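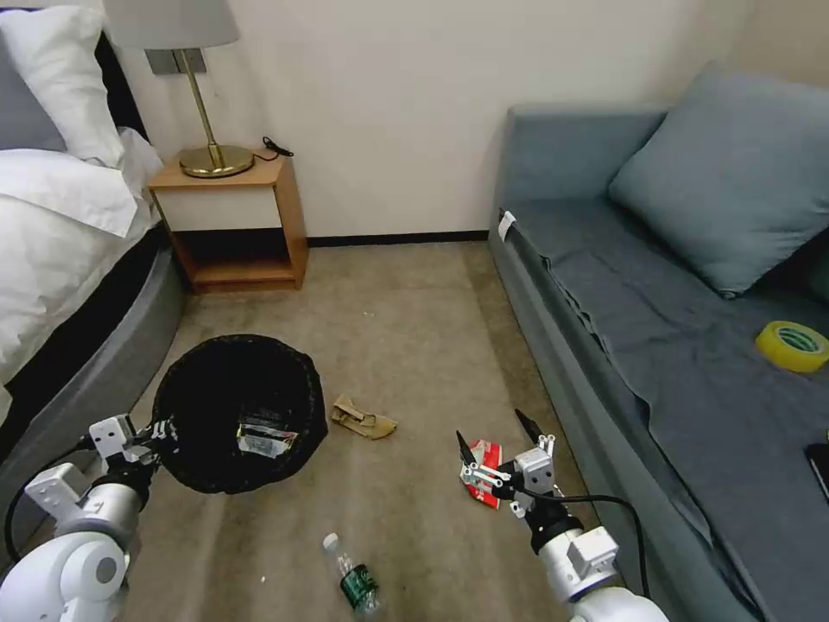 3.2 What ends up beside the bed

I went into this part of the study thinking the nightstand would be the messiest spot in any rented bedroom. I was wrong, and I was happy to be wrong! Of the 200 rooms we logged in the Plostberg housing survey, the small surfaces next to the bed were often the barest. In the room in Figure 4 the nightstand holds a lamp and a short coil of black cable, and the shelf underneath has nothing on it at all.

So where does everything go? Mostly onto soft seating. Our item list (983 entries, after I threw out the duplicates) kept sending me back to sofas, armchairs and the foot of the bed – places where you can drop a thing without bending down or looking. The sofa in Figure 4 is a mild case, with a roll of yellow tape lying on the gray throw. I love that tape. It belongs in a drawer, and I would bet most readers have one sitting on a cushion right now.

Hapeta (our name for the coding scheme, see Section 2) sorts these as "parked" items, meaning things left somewhere they are not normally stored. Bedding gets its own code, since a rumpled duvet tells you very little about how tidy the rest of a room is. I argued for that rule after the June pilot in Vunel, where two of us scored the same 40 rooms and disagreed mainly about unmade beds. With bedding taken out, we were down to 9 disagreements, and most of those were about chargers.

Wastebaskets turned out to be more interesting than I expected. We scored where the basket stood and whether there was anything in it, and left it at that (going through people's trash was never on the table). A basket out on the open carpet, like the round black one here with a wrapper in the bottom, got a different code from one tucked in a corner or under a desk. I'll come back to basket position in Section 3.3, where the Justolov rooms make the comparison easier.

Figure 4. Bedroom with nightstand, sofa and lined wastebasket.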